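# Les bocaux de Sirna

Grigoris Stamatopoulos est arrivé chez sa tante un vendredi d'avril, à six heures du soir, avec une valise trop grande et la clé dans une enveloppe. La tante n'était plus là. Elle était partie en mars habiter chez sa fille, à Bembridge, et elle avait laissé l'appartement à Grigoris pour le temps qu'il voulait, avec une seule demande écrite au dos de l'enveloppe : « Range la cuisine, s'il te plaît. Je n'ai pas eu le courage. »

Il a posé la valise dans le couloir et il est resté longtemps devant la porte de la cuisine sans entrer. Dans son enfance, on n'entrait pas dans la cuisine de la tante Sirna sans avoir été appelé. On attendait. On entendait les couvercles, l'eau, la radio très basse, et puis la voix qui disait un prénom, et c'était toujours le prénom de celui qui avait le plus faim.

Il est entré quand même. Il a ouvert les placards l'un après l'autre, d'abord ceux du haut, ensuite ceux du bas, et il a compris pourquoi elle avait manqué de courage. Il y avait des lentilles dans trois endroits différents. Il y avait du riz dans une boîte à biscuits et des biscuits dans un sac marqué « riz ». Il y avait un paquet de sel qui était devenu une pierre. Derrière tout cela, au fond, serrés les uns contre les autres, il y avait les bocaux.

Il les connaissait. Les couvercles avaient des petits carreaux rouges et blancs, comme les nappes des restaurants où l'on va une fois par an. La tante les appelait « mes demoiselles ». Quand un enfant cassait une demoiselle, elle ne criait pas, elle balayait le verre en silence, et c'était beaucoup plus terrible.

Ce soir-là il n'a rien rangé. Il a mangé du pain avec du fromage, debout, et il a téléphoné à Bembridge.

– Tu as vu les placards ? a demandé la tante.

– J'ai vu.

– Alors tu es fâché contre moi.

– Non, ma tante. Je cherche seulement par où commencer.

Elle a réfléchi. Il entendait la télévision de sa cousine derrière elle, un jeu avec des applaudissements.

– On commence par sortir tout, a-t-elle dit. Tant que les choses sont dans le noir, elles commandent. Tu les mets sur le bois, contre le mur, et tu les regardes bien.

Le lendemain, il s'est levé tôt. Il a nettoyé le long plan de travail en chêne clair avec une éponge et du savon noir, puis avec un torchon sec, en suivant le sens du bois comme elle le faisait. Il a jeté le sel. Il a jeté aussi une farine dans laquelle quelque chose habitait. Pour le reste il hésitait, il prenait un pot, il le reposait, il lisait une étiquette dont l'encre était partie à moitié. Sur un sachet, elle avait écrit « bon » et la date de personne. Sur un autre, « à goûter avant ».

Il a goûté avant. C'était du cumin, et il était encore bon.

À midi, la voisine du dessous, madame Cosgrove, est montée avec une assiette recouverte d'une autre assiette. Elle parlait fort et elle regardait par-dessus l'épaule de Grigoris vers la cuisine.

– Vous n'allez pas donner les bocaux, j'espère.

– Je ne sais pas encore, madame.

– Votre tante m'a prêté une fois le plus grand. C'était pour des citrons. Je l'ai rendu au bout de deux ans, et elle m'a dit : déjà ? – Madame Cosgrove a ri, puis elle n'a plus ri. – Elle va revenir ?

Grigoris a pris l'assiette, qui était très chaude, et il a répondu qu'elle se plaisait bien à Bembridge. Madame Cosgrove a hoché la tête plusieurs fois. Elle est redescendue en tenant la rampe.

Il a mangé les courgettes farcies assis par terre, le dos contre les tiroirs blancs. Ensuite il a travaillé mieux. Il avait trouvé une méthode : ce qui se mange d'un côté, ce qui se donne d'un autre, et les choses dont il ne savait rien, près de la fenêtre. Le côté de la fenêtre grandissait plus vite que les deux autres. Il a fini par admettre qu'il y mettait aussi des choses dont il savait tout, par exemple un moulin à café sans manivelle, avec lequel il avait joué pendant des étés entiers.

Dans l'après-midi, le téléphone a sonné.

– Alors ? a dit la tante.

– Les bocaux sont contre le mur. Pas tous, je crois. Je n'ai pas fini le placard d'en bas.

– Ils sont vides ?

– Il y en a un qui est vide, c'est sûr.

– Ne le laisse pas vide trop longtemps, a-t-elle dit, il s'ennuie. Et la lumière, comment elle est ?

Il a regardé du côté des stores. Il n'avait pas pensé qu'on pouvait avoir la nostalgie d'une lumière. Il lui a répondu qu'elle était forte, et qu'elle venait jusque sur le bois.

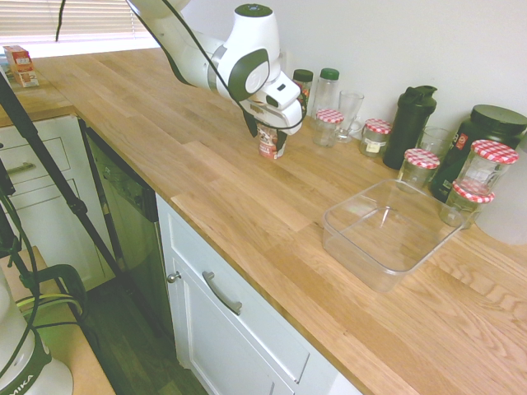 – Bien, a dit la tante. À cette heure, c'est normal.

Puis elle lui a demandé s'il voyait un couvercle à carreaux plus large que les autres. Il le voyait, sur le grand bocal, devant un gros pot noir. Elle a dit que celui-là était pour lui, qu'elle l'avait décidé depuis longtemps, mais qu'elle n'avait pas trouvé l'occasion de le dire. Les petits, il pouvait les partager avec madame Cosgrove, à condition de ne pas lui raconter que c'était un cadeau. Il fallait dire que c'était un prêt.

– Pourquoi un prêt ?

– Pour qu'elle monte les rendre, a dit la tante. Toi, tu es tout seul là-bas.

Il n'a pas su quoi répondre, alors il a parlé du cumin. Ils ont parlé du cumin assez longtemps. Elle lui a expliqué qu'il venait de l'épicerie Widano, qui était fermée maintenant, et que le patron pesait toujours un peu trop, exprès, et disait « 100 grammes » avec l'air d'un homme honnête.

Le soir, Grigoris a lavé deux petits bocaux et il les a séchés longtemps, pour qu'il ne reste aucune trace d'eau sous le couvercle. Il a mis des lentilles dans le premier. Pour le second il ne se décidait pas. Finalement il y a versé le reste du cumin, il a cherché un crayon, et il a écrit sur un bout de papier, avec une écriture qu'il voulait propre : « bon, goûté en avril ».

Il est descendu frapper chez madame Cosgrove. Elle a ouvert tout de suite, comme si elle était déjà derrière la porte, et il lui a tendu les lentilles.

– C'est un prêt, a-t-il dit.

– Jusqu'à quand ?

Il a répondu qu'elle avait deux ans, et elle est allée chercher ses lunettes pour lire l'étiquette, qu'il avait oublié de coller.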